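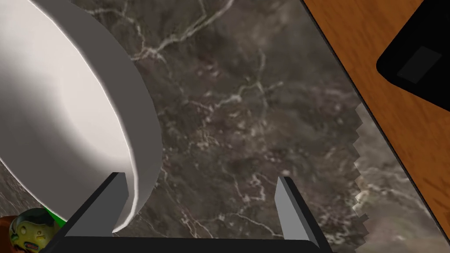

Report on our visit to the Skunar open day
Student project report, Kitchen Robotics elective
Written by Nuala Duggan, with notes from Liam Horgan
2019-01-18

Why we went

Our project for this term is a planner that picks up dishes and moves them from a counter to somewhere else without knocking anything over. We'd been stuck on bowls for weeks (plates too, but mostly bowls!), so when the Skunar lab announced an open day with a whole session on simulated kitchens, Liam signed us up before I'd finished reading the email. 19 students came along, from our class and the year ahead of us, and we were split into groups for the demos.

What they showed us

The main demo ran on Grilteo, the lab's own simulator, with a task set called Skirkuvine. Every task in the set happens in a rendered kitchen, and you can watch it from a view just behind the fingers of the gripper. I had only ever worked from a fixed overhead view, and wow, what a difference. A large white bowl on a dark marble counter fills up a huge part of what the arm gets to look at, and there's the rim, right by the tip of the left finger. You suddenly understand why our planner has such a hard time with it. With the bowl that close, its outline runs right out of view, so there's no full circle for a shape fitter to grab on to.

Liam's favourite part was the little stuff lying around. There was a small figurine with a yellow-green face and big dark eyes down near the base of the gripper, and he spent the rest of the afternoon talking about it. It did lead to a good question, though: how does the planner know which things on a counter matter? The demonstrator's answer was that in Skirkuvine the target is named in the task instruction, and everything else is there to be left alone. Touch it and you lose points.

Our turn

Each group got 2 tries at driving the arm with a hand controller, 15 minutes in total including the safety talk (yes, there is a safety talk for a simulator, mostly concerning the cables on the floor). My first grasp came in much too flat and shoved the bowl sideways. On the second I tilted the wrist and went for the rim with one finger inside and one outside, and it held! I may have cheered louder than is normal in a lab.

Liam tried to lift from the outside wall both times. He'd like it recorded that the theory was sound.

Things we noticed

The marble is a busy texture, with pale veins wandering all over the brown and charcoal. Our own test counter is plain grey, and I think we've been making life far too easy for our edge detector. One of the counter edges was also drawn with a jagged, saw-toothed line. I asked if that would confuse a vision model, and we got into a great conversation about rendering quality versus speed. Their view was that a bit of roughness is fine for training as long as you check your results on a real arm later.

What we're changing

We are adding a rim grasp to our planner, in the Ó Briain module, where the grasp candidates get scored. We're also swapping the grey counter for a patterned one, and Liam is modelling some clutter. The new tests should be running by February.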